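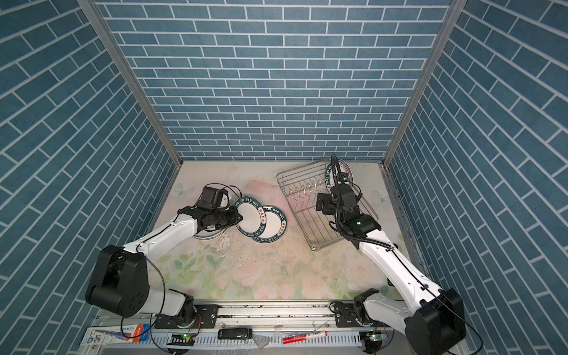
A **dish rack** (also **dish drainer** or **plate rack**) is an open frame that holds washed dishes while water runs off them and they dry in the air. Most are made to stand on a counter or in a sink. Others hang on a wall or are built into a cabinet above the sink, with an open bottom so that the drips fall into the basin.

## Construction

The usual countertop rack is a shallow basket with raised sides and one or more rows of upright rods, called tines. A plate is set on its edge between two tines and leans against one of them. Racks are made of stainless steel wire, coated steel wire, plastic, wood or bamboo. Stainless steel wire resists rust, though welded joints can discolor if they stay wet. Coated wire is gentler on glazed edges, but the coating tends to split at the tips of the tines and rust can start underneath.

Corners on wire racks are often rounded, so that the outer rail can be bent from a single length of wire. Many racks are sold with a tray that catches the water or leads it to the sink through a spout. Racks without a tray are placed over the sink, on a towel or on an absorbent mat.

### Tine spacing

Spacing decides what a rack can hold. Narrow gaps keep flat dinner plates nearly upright but will not take bowls or deep plates. Wide gaps accept bowls and let flat plates lean further over, and a plate that leans too far may touch the next one and hold water where they meet. Some makers use two spacings in one rack. The Wivon wire rack, for example, was sold with 10 plate slots on one side and an open area for bowls on the other. The larger Brombridge rack used a single spacing throughout.

## Use

Plates are normally loaded from one end, all facing the same way, with the largest at the back or the far side. Cups and bowls are placed upside down or at a slant. Cutlery goes in a separate holder, often a small basket hooked over the rail.

Dishes are rinsed before racking, as soap left on the surface dries into a film. Drying time depends on the air in the room and on the shape of the dish. The foot ring on the back of a plate can trap water, and so can a rolled rim. Tilting the plate slightly helps both to empty.

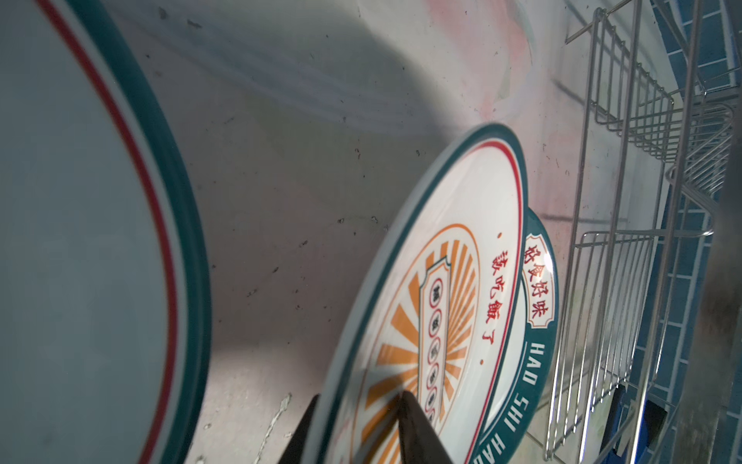
*Plates with teal rims and red inner lines. The center plate also carries the words 該吃飯了 ("time to eat").*

## Decorated tableware

Plates with colored rims and printed lettering are common in casual restaurants and in homes. When the decoration lies under the glaze, it is protected from rubbing. Decoration applied over the glaze wears faster, and the part of the rim that rests against a tine is often the first to show it. Coated or wooden tines are sometimes chosen for such plates.

## Care

A rack is itself washed from time to time. Hard water leaves white scale on wire, mostly at the crossings, and it can be removed with diluted vinegar. The drip tray needs more frequent cleaning than the rack because standing water collects in it. Wooden racks are dried between uses and may be oiled.

## Wall-mounted and cabinet racks

Racks fixed above the sink save counter space and also serve as storage, so dry plates can be left in place until the next meal. The Cunberg cabinet rack, introduced in 2000, has two levels, the upper for plates and the lower for cups and bowls.

## See also

- Dishwashing
- Draining board
- Tableware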